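List home | Threads | Authors | Search archive | Help

Filed under: Career mode, Rosters & Sliders

From: Severin Gasser
To: the list
Date: 17 April 2021
Re: Player progression too fast after the second season

Hello all,

Thank you to Nuanchan for the long message. I have read it two times and I would like to add my own experience, which is a little different from hers.

Nuanchan Kaewsai wrote:
> I am now in season six with Trastavby and half of the league is
> rated above 90. My backup centre, Shehu, started at 68 and now he
> shoots threes like a star. I put the progression slider down after
> season two but I see no change. Is the slider broken, or is it only
> my save? I do not want to start again, I have played 423 games
> with this team.

I do not think that the slider is broken. In my own career with Sternby I had the same problem, and I found that the slider is read only at the moment when the season turns over. If you change it in November, when the season is already running, the game keeps the old value until the summer. Kittipong wrote this on the list last year but I think the message had a different subject, so it is hard to find in the archive.

The second point is training. Each team has a training intensity, and the computer teams put it to 100 when they have a young squad. This is separate from the progression slider. So even with a low slider you will see young players grow very fast, and after some seasons they are all stars at the same time. 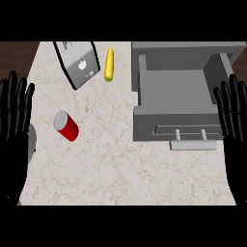 Can I lower the training intensity of the computer teams without taking control of them?

Only through the commissioner menu, under league rules, where you can set a maximum for all teams together.

I have put this maximum at a middle value and the league looks much healthier now. There is still one very strong team (it is Prodstead, as always), but the scores are normal again and the draft has some meaning. Before, a first round pick was better than my captain after two seasons - this was not fun for me.

About Shehu I am not sure. A centre who learns to shoot from far away is maybe not a progression problem at all. Please look at his individual training plan. When you sign a player from a computer team he keeps the plan from that team, and the game does not tell you. I had a point guard who trained only rebounds for a whole year before I saw it.

Ruwan Ranasinghe asked in the other thread if one can repair a save where the ratings are already too high. I have tried the roster editor for this. It works, but you must edit every player by hand, and if you save in the middle of a playoff series the statistics of that series are lost. I would do it in the summer, before the draft. Please make a copy of the save file first.

One thing I could not find out: does the maximum also count for the players in the development league? Mine seem to grow at the old speed, but I have looked only at my own team. If Jummai Olatunji is reading, I remember that you kept a table of these ratings. Could you send it again? The link in your old message does not open for me.

Best regards,
Severin

PS: My sliders are for the twelve-minute quarters. With shorter quarters the players get fewer minutes, and I have not tested what this does to their growth.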